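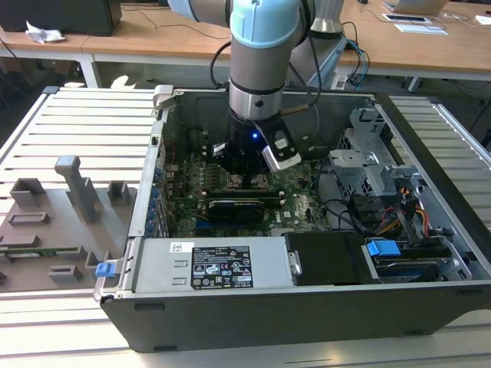 Inside the tower, side panel off, Dell board

Wildfire and Fire Service Talk > Crew Safety > Fines against a district: who do they help?

drovel_ridge
Good evening, everyone. I've been chewing on this one since June and I'd love to hear from people who have been on a line more recently than I have (I hung up my boots after 22 seasons, and my knees thank me every morning). The state safety office finished its review of the Warine Canyon fire and proposed a penalty against our district. Two engine crews were sent down a spur road with no confirmed escape route and the lookout had no working radio for most of the afternoon. Everybody came home, thank goodness, though two of them came home by way of the burn unit.

My trouble is with the fine itself. The district is funded by the same folks whose houses we were trying to save, so the money goes from one public pocket to another and the training budget gets thinner. I keep wondering if there's a better stick. What do you all think?

Olga Caldeira
Thanks for starting this, and I'm so glad to see you posting again! I'm going to disagree with you, kindly I hope. I sat through both days of the hearing and I don't believe a single thing in that report would have been written down without the threat of a penalty hanging over it. The district's own review ran to four pages and called the radio problem "a communications challenge." The state's report has 341 numbered findings, a good many of them dull as dishwater, but the one on the spur road made my stomach turn. They had a map that showed it as a through road. It hasn't been a through road since the washout, and every rancher up there knows it.

So yes, it's public money. I'd still rather pay it and have the record.
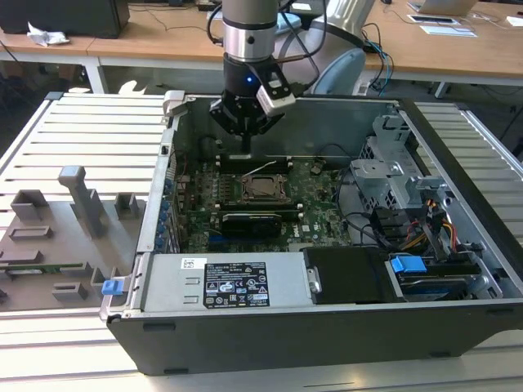
I'd also say the appeal is where you should all be looking. The district has asked to have the word "willful" taken out, and if that goes through, the part requiring a new lookout policy may go with it. That policy matters a whole lot more to me than the dollar amount, and I'd hate to see it traded away in a side room while we argue about pockets.

engine24_dad
My son was on Engine 24 that day. He won't read the report and I've read it twice. I don't have strong feelings about the fine either way, to tell you the truth, I just want somebody to say out loud that the crews weren't careless. The first news stories made it sound like they drove down there on a whim. They were ordered down there. He has the radio log printed out in a kitchen drawer, under the takeout menus.

drovel_ridge
I'm sorry, friend. I should have put that in my first post and I'd fix it if the forum let me edit. The crews did what they were told with what they had, and from what I've heard they did it well. Please tell your boy there's an old man up on Drovel who thinks the world of him.

Dalibor Tichý
Long post coming, so get your coffee.

I've taught the basic lookout class for our neighboring district for years now, and I think both of you are skipping past the thing that worries me most, and that's who gets put on lookout. At Warine it was a second-year firefighter, a good kid by all accounts, alone on a knob with one handheld and a borrowed belt weather kit. We tell people in class that the lookout ought to be one of the most seasoned folks on the crew, and then the fire shows up and the seasoned folks are all needed on the hose. It happens everywhere. It has happened on my own fires and I was the one who made the assignment, so I'm not throwing rocks.

A fine doesn't touch that. A written policy might, a little, but only if there are enough people to follow it. Our area had 526 calls last year, and the staffing is what it was when we had half as many.
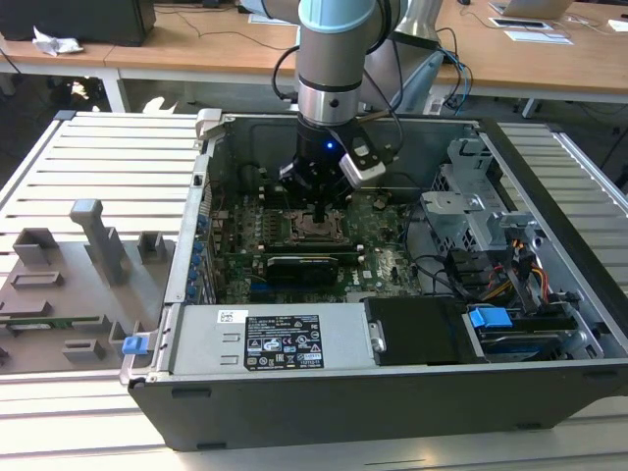 What did help us was a rule that if the lookout can't raise the crew on two tries, the crew pulls back to the last safety zone, no discussion, and the lookout can't get in hot water over it. We had a lot of grumbling the first summer. We pulled off a grass fire near Amia that way and lost a barn we might have saved, and I had to go and talk with the owner, who was a good deal nicer about it than I'd have been. I'd make the same call tomorrow.

ngcobo_flats
I have to push back on the barn. With all respect, Dalibor, some of us live out here on Ngcobo Flats and a rule that pulls everybody off because a handheld battery died doesn't sit right with me. Buy better radios! Put the penalty money into radios and leave it in the county. I wouldn't call that radical.

Olga Caldeira
The state can do something close to that, as it happens. The settlement rules let them set aside part of a penalty if the employer spends it on fixing the hazard. Someone asked about it on the second day and the district's lawyer said they hadn't looked into it yet. I'd write to the board and ask them why not. I already have, and a few more letters wouldn't hurt.

Dalibor Tichý
I'm for the radios, too. I'd want the pull-back rule along with them, though, as I've dropped a brand new one in a creek.

ngcobo_flats
Fair enough. I'll write the letter. Still sore about the barn, and it wasn't even my barn.

drovel_ridge
Well, you've moved me some. If the money can go to fixing the hazard then I'm a good deal easier about it. Olga, would you post the mailing address for the board when you get a minute? The one on their website comes back undeliverable.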